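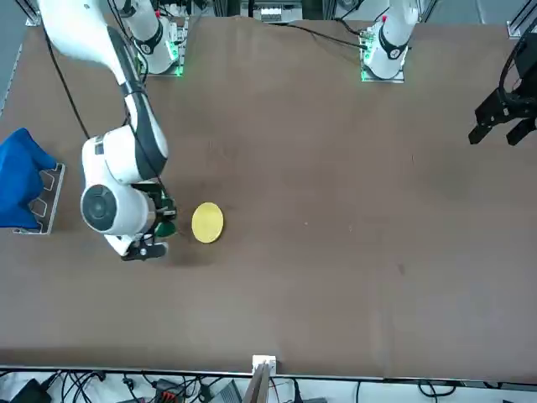 Chapter 4
When a Court Changes the Rules: Judges, Water and Local Government

Tímea Vass

In this chapter you will learn
how a high court can change public policy without any vote in parliament
what the difference is between a ruling for one person and a ruling for all
why local governments often carry out the same ruling in different ways
how to read the first pages of a court decision

Key terms: standing, remedy, general effect, suspended order, compliance

4.1 A ruling about a water bill

In November, the highest court of the country gave its decision in a case that had started with an unpaid water bill. The bill came from the town of Culldale, and the family which received it owed 837 in the local currency. After two warnings the water company, Lovico, closed the supply to the house. The family went to the district court and lost. They went to the court of appeal and lost again. At the last step the judges decided that no household may be left fully without water for reason of debt, and that a town which gives this service to a private company stays responsible for the result.

The decision was short, and the newspapers of the capital gave it only a small place on the first day. In the town halls it was read with much more attention. At that time 568 municipalities had a contract with a private water company, and almost all of these contracts allowed the company to close the supply after a fixed number of days. All of them had now to be read again.

The debt was never cancelled. Many people believed that it was, and some politicians repeated this on the radio, but the court said clearly that the family still had to pay. What changed was the means that a company can use to get its money. Students should keep this difference in mind, as we will come back to it in section 4.3.

4.2 Who is bound by a decision?

In some legal systems, a decision binds only the two sides of the case. A neighbor with exactly the same problem must start a new case and hope for the same answer. In other systems, a decision of the highest court must be followed by every lower court from the day it is published. We say then that it has general effect. There are also countries between these two models, where a number of decisions in the same direction is needed before the rule becomes general.

The Culldale decision had general effect, but the judges suspended a part of it. The towns got one year to change their contracts. During this year a company could not close the supply of any new household, while the households already closed had to make a written request. By the end of the year, 3949 requests had arrived. Most came from the larger cities, where there were legal aid offices to help people with the form. From the villages came very few, and it would be a mistake to conclude from this that the villages had no problem.

4.3 Two towns, two answers

Let us compare two municipalities which had to follow the same text. The town of Mansilla changed its contract in the spring. Its council voted for a small payment plan, and a household in debt now receives a lower flow of water, enough for drinking, cooking and washing. The mayor had spoken against the ruling in public, but he signed the plan.

In Sotex the council waited. Its lawyers argued that the ruling spoke only about private companies, and that the water service of the town was public. This argument is not foolish. The text of the decision uses the words "the company" in most paragraphs, and the words "the provider" in only one. A lower court has since been asked to say which of the two words counts, and at the time of writing (9 Jul 2026) it has not given its answer.

Political scientists call this the question of compliance. A court has no police of its own and no budget to build pipes. It depends on mayors, councils and ministries, and these have to win elections. We will look first at the ministries, whose role is often forgotten, and then at the councils.

Before you read on
Find out which court in your own country has the last word on a question of public services. Write down whether its decisions have general effect, and keep your notes for the exercise at the end of section 4.5.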